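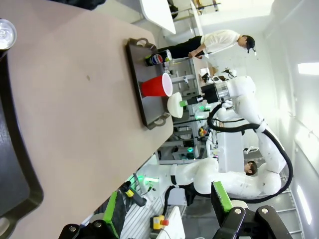

Protokoll der Sitzung Sortiment Heimtier
März, Beginn 9.30 Uhr, Besprechungsraum im ersten Stock

TOP 1: Protokoll der letzten Sitzung
Das Protokoll wird ohne Änderung angenommen. Der offene Punkt zu den Etiketten für das Katzenspielzeug wird auf die nächste Sitzung verschoben.

TOP 2: Reisedecke für Hunde "Cevesura"
Der Einkauf berichtet über die zweite Mustersendung vom Lieferanten Lozano. Die Naht an der Unterseite ist jetzt doppelt ausgeführt, so wie es im Januar gewünscht war. Der Stoff in Grau wird von allen Anwesenden akzeptiert, der Stoff in Grün ist noch zu hell gegenüber der Farbkarte. Es wird beschlossen, die Decke zuerst nur in Grau zu bestellen. Die Erstmenge beträgt 3.000 Stück.
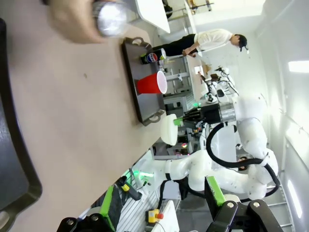
Zur Größe gibt es eine längere Diskussion. Der Verkauf möchte gern drei Größen anbieten, das Lager hat aber nur für zwei Größen Platz bis zum Sommer. Man einigt sich auf klein und groß. Die mittlere Größe wird nach der Saison noch einmal besprochen - dann liegen auch die Zahlen aus dem Onlineshop vor.

TOP 3: Rücksendungen Hundegeschirr "Hosham"
Im Februar sind 58 Geschirre zurückgekommen. Bei 53 davon wurde als Grund die falsche Größe angegeben. Die Messanleitung auf der Produktseite ist nach Meinung des Kundendienstes schwer zu verstehen, besonders die Stelle über den Brustumfang. Der Text wird neu geschrieben und bekommt eine Zeichnung.

Wir verwenden Cookies, um unsere Website für Sie zu verbessern. Mit der weiteren Nutzung stimmen Sie dem zu. Einstellungen | Akzeptieren

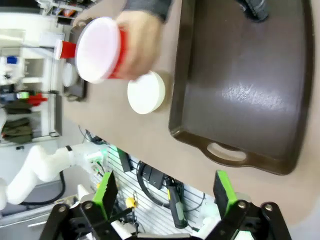
Dasten Heimtierbedarf | Abteilung Einkauf und Sortiment

TOP 4: Verpackung
Die Banderole aus Karton soll die Plastiktüte ersetzen. Ein Angebot der Druckerei liegt vor, es fehlt darin noch der Preis für die Stanzung. Der Einkauf fragt nach.

TOP 5: Verschiedenes
Der Verkauf bittet darum, dass neue Muster künftig mit Datum beschriftet werden. Der Schlüssel für den Musterschrank liegt ab sofort am Empfang.

Ende der Sitzung: 11.15 Uhr. Die nächste Sitzung findet im April statt, die Einladung folgt per E-Mail.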